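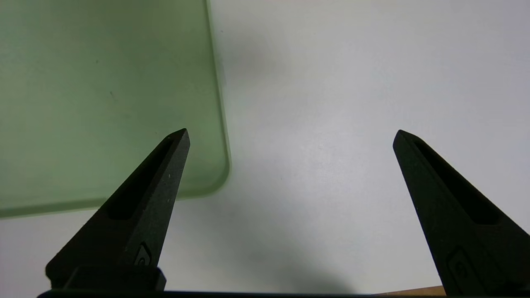

Malsha Majumder says the hardest moment for a robot hand is the last few centimetres, when the arm's own bulk blocks the overhead view of whatever it is reaching for. Her group at the Pisby laboratory has now reported a method that hands control over to a camera at the wrist for that final stretch.

The method, called Wanon, was trained on 3000 recorded reaches made by people steering a two-armed robot over a table. A first model uses the wide view to choose where to go. A second, much smaller one takes over close to the surface and corrects the path from the wrist view alone.

In tests the group ran 300 attempts at picking small items off trays and out of baskets. Using the wide view for the whole movement, the robot missed 127 of them. The group has not yet given a matching figure for the full set with Wanon switched on, and says those runs will be published in July along with the code.

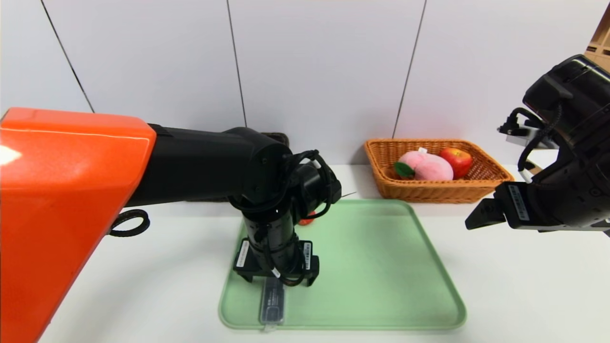
One of the two arms above the green tray, with the fruit basket behind.

Nosipho Matlala, who wrote the control software, said the switch between the two models was still abrupt and could make the arm pause. Pale trays on white tables also remain difficult, as there is little contrast along the rim for the wrist camera to follow.

The work was paid for by the Fankhauser fund. A second set of trials is planned at Plillach, using a different pair of arms.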